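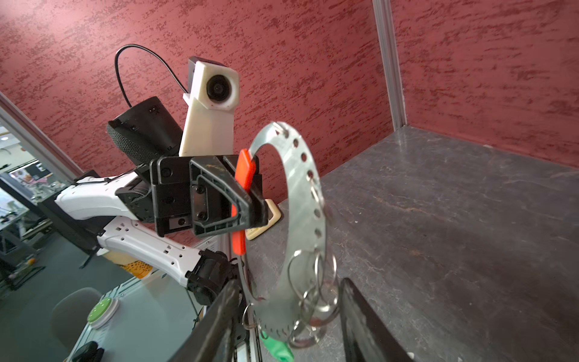 Plernel Seed Plate

A steel backup for the string of words that stands between you and your coins. No app, no battery, no firmware, no subscription, no light that blinks at you from a drawer.

$41, punch included. Ships from Plemmont, usually by the second working day. Shipping is calculated at checkout, where bad news traditionally lives.

What it does

When you set up a wallet, it shows you a list of words and tells you to write them down somewhere safe. Most people write them on the card that came in the box, in the pen that was nearest, and put the card somewhere so safe that they never see it again. The Plernel is for the next step up. You punch the first four letters of each word into a steel plate, one dot per letter, close the plate, and put it away. Four letters are enough to identify any word on the standard English list. Words with only three letters get three dots and an empty column, and you may enjoy the little rest.

The plate takes a full-length phrase, using both sides. Shorter phrases fit on one side, leaving the other blank for a second wallet or for your peace of mind.

Why we make it

Satish Chaturvedi bought some bitcoin in 2012, wrote down the details on the back of a furniture receipt, and then moved house. He will tell you what it would be worth today if you ask, and also if you don't. The first Plernel was a scrap of sheet steel he marked up with a nail for the coins he bought afterward, at a rather less attractive price. We have improved on the nail.

In the box

One Plernel plate, hinged, with two closing screws
One Hoani center punch, spring-loaded, so you don't need a hammer
One small driver for the screws
One practice strip (please use it)
Two numbered tamper seals
A printed guide that fits on one sheet and was written by someone who has used the product

Specifications

Material: stainless steel, brushed finish
Weight: 50 grams
Marking method: punched dots
Alphabet: 26 Latin letters, uppercase, which covers every word on the standard list
Phrase type: standard recovery phrases, English list only
Color: steel
Connectivity: none, and we intend to keep it that way

Setting it up

Allow 22 minutes for a full-length phrase. You can do it faster, but the time you save will be spent staring at row nine wondering whether that was an M or an N.

Start on the practice strip. The punch needs a firm, straight push until it clicks. Put a folded towel or an old magazine under the plate. Do not use the good table. Work from your wallet's own screen or from your existing paper copy, and never from a photo on your phone, and if there is a photo on your phone, we would like you to go and think about that.

When the last word is in, read the whole plate back aloud against the original. (Quietly aloud. You may have neighbors.) Then do the thing almost everyone skips: reset the wallet while it's still empty or holding only a small amount, and restore it from the plate. If it comes back, you have a backup. If it doesn't, you have found out cheaply.

If you make a mistake

A dot can't be unpunched. For a wrong letter, punch straight through the whole column in that cell, which marks it as void, and use the spare row at the bottom. There are two spare rows. If you need more than two, replacement plates are sold without the punch, and we won't ask.

What it will not do

It won't hide your phrase from anyone who opens it. Steel is very honest that way. The seals will tell you that somebody has been in there, but they will tell you afterward. Keep the plate where you'd keep anything else that can be turned into money by a stranger in a hurry.

It doesn't store a passphrase, if you use one on top of the recovery words. Record that separately and keep it somewhere else.

It will not recover coins sent to the wrong address, coins left on an exchange that has stopped answering email, or coins on the back of a furniture receipt.

It has no opinion on the price of anything — we've found this to be its most restful feature.

Goes with

Bristano Sleeve: a plain felt envelope that stops the plate from rattling in a safe or lockbox. Gray. Sold separately, because felt turns out to cost money.

Hoani spare tip: for the punch. One tip should see you through several plates. If you have enough wallets to wear it out, we congratulate you and suggest a spreadsheet, stored offline.

Returns

Unpunched plates can come back within a month, in the box, for a full refund. Punched plates can't be returned under any circumstances. Please don't mail us your recovery phrase. It has happened twice, and on both occasions it was a very tense afternoon for everyone in the building.

Questions go through the contact form. We will never ask for your words, and anyone who does so in our name isn't us.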